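Dirceu Batista Quartet to open fall season at Brenwood Hall

Guitarist Dirceu Batista will bring his quartet to Brenwood Hall in September for two nights of samba jazz and blues, the hall said this week.

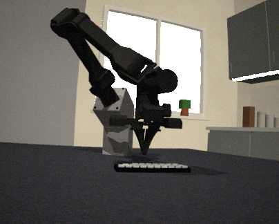 The shows are the first the group has played in town since it finished recording "Quintana," its second album, which comes out on the Rimard label the same month. Batista wrote most of the music. Two of the tunes are by pianist Marcelino Frota, who has been with the band from the start.

Wagner Araújo plays drums and Eino Ikonen is on upright bass. Ikonen joined last winter after the group's first bassist moved away, and he can be heard on every track of the new record.

"We used to play loud all night," Batista said. "Eino plays softer than any of us, so the rest of us had to come down to meet him. The slow blues numbers are better for it."

The album was recorded over some 24 hours of studio time, most of it with the four musicians in one room. Frota said they kept first or second takes wherever they could, including a nine-minute version of the title tune that had been planned as a short closer.

Singer Gervásio Coutinho will join the quartet for the second set on both nights. He and Batista worked together for several years in a dance band before Batista started leading his own groups - they still play a few of those old numbers, mostly as encores.

Brenwood Hall has 1,198 seats. The balcony will be open for both shows, with lower prices upstairs. Doors open at 7 p.m. and the music starts at 8. Each night will have two sets and a short break.

Tickets are on sale at the box office and through the hall's website. Students with ID pay half price at the door if seats are left. Copies of the album will be sold in the lobby on CD and vinyl, and the band plans to sign them after the second set.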